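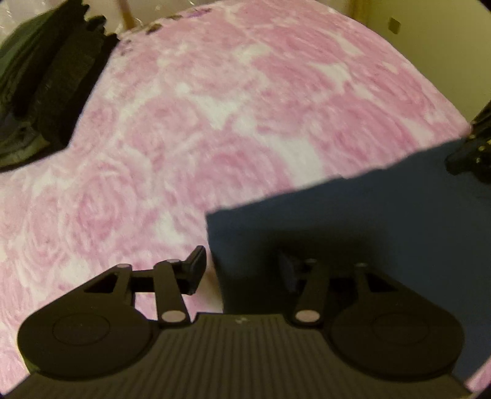 Home Docs Data Tools Changelog Contact

4 min read

Wovden: stack and surface labels for hand-held gripper recordings

Welcome, and thank you for reading the README before opening the loader, which puts you ahead of where I was when I started on this. Wovden is a small set of Python tools plus the labels they produce, made for recordings of people handling folded clothes with a pair of hand-held grippers in ordinary bedrooms. The tools read a recording, find the grip pads, guess where the cloth stack is, and write out a tidy file that a planner can use without having to know anything about cameras.

Last updated 2020-02-04.

What you get

The current release has 1,148 episodes, all recorded at our Sestville site. Each episode folder holds the video from both grippers, the opening width of each gripper over time, and a labels file. The labels file gives a mask for the stack, a mask for whatever the stack is resting on, and a grasp line, meaning the edge of the cloth we think a finger pad should go under. If the labeler couldn't decide, the grasp line is simply left empty, and please treat empty as "don't know" and never as "no grasp possible" (we mixed those up ourselves in the first build and it made for a confusing couple of evenings).

The tools are split in 2. Ofori is the perception half and makes the masks. Broltau is the planning half and turns the masks into approach paths for the left and right pads. You can run either one alone, and quite a few people only ever use Ofori, which is perfectly fine!

Where it has trouble

Bedding is much harder than tabletops, and I'd like to be upfront about that. A printed sheet is full of shapes that look like objects to a segmenter: roses, leaves, a border of dark red flowers down the side. Dark garments piled on dark garments are the other headache, as the line between one layer and the next may be only a few pixels of slightly different black. Ofori usually gets the outline of the whole pile and then gives up on the layers inside it, so if your planner wants to lift only the top piece, check the grasp line by eye before you trust it. A frame like the next one has both problems at once, with a navy piece over black and dark gray ones and a rose print underneath.

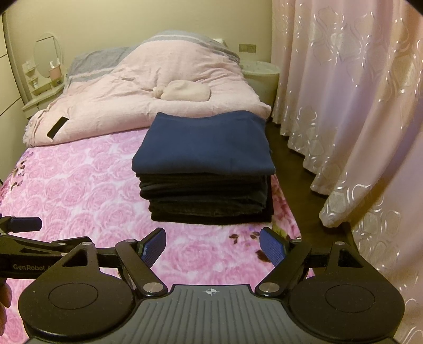 Raghavendra Subramaniam wrote in after the January build that the surface mask should be allowed to have holes in it, and that forcing it to be one solid region was making Broltau plan straight through comforters. He also asked for the raw scores to be kept alongside the final mask, so that a planner could set its own cutoff.

Both changes are in this release. Holes are on by default, and the scores are saved next to the mask under the same name with _raw added. The files are some 4 times bigger with scores turned on, so there is a switch, keep_scores, if your disk is as full as mine.

Getting started

Install the package, point wovden check at an episode folder, and let it finish before you do anything else. It compares the clocks of the two grippers and tells you if they drift. After that, wovden label runs Ofori and wovden plan runs Broltau. Paths come out in the left gripper's camera frame unless you pass --frame right, and mixing the two is the most common question we get, so do look there first if your approach comes in from the wrong side of the bed.

Known issues

Curtains with shiny patterns sometimes end up in the surface mask. The second gripper, when it comes into view, is masked out by a separate step that can be slow on older laptops. Bug reports are very welcome, and a short clip with the labels file attached is the easiest kind for us to work from.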